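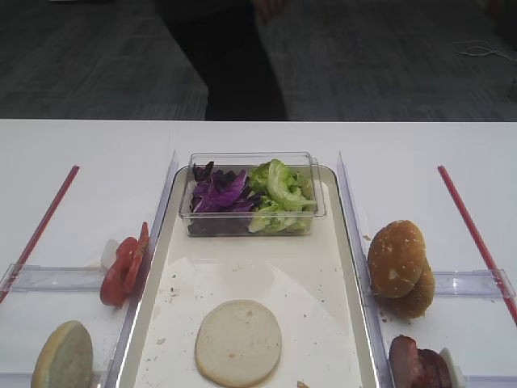
Wer beim Imbiss Lumbao nach der Philosophie fragt, bekommt Brot zur Antwort. »Belag kann jeder«, sagt der Betreiber. Rotkohl links, Salat rechts, in der Mitte auf Papier die untere Brötchenhälfte – mehr Ordnung brauche er nicht. Und die Krümel? »Deko.« Seit März kommt das Brötchen von Troteck, es wiegt 90 Gramm. »Vorher haben wir 6 Sorten probiert. Eine war essbar.«
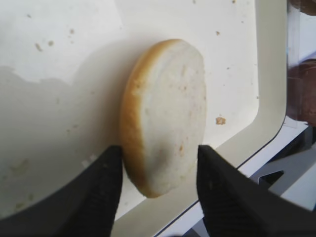
*Feine Krume, goldbraune Kruste: die Schnittfläche.*

Ob er toastet? Er seufzt. »Fragen Sie mich das nach Feierabend.«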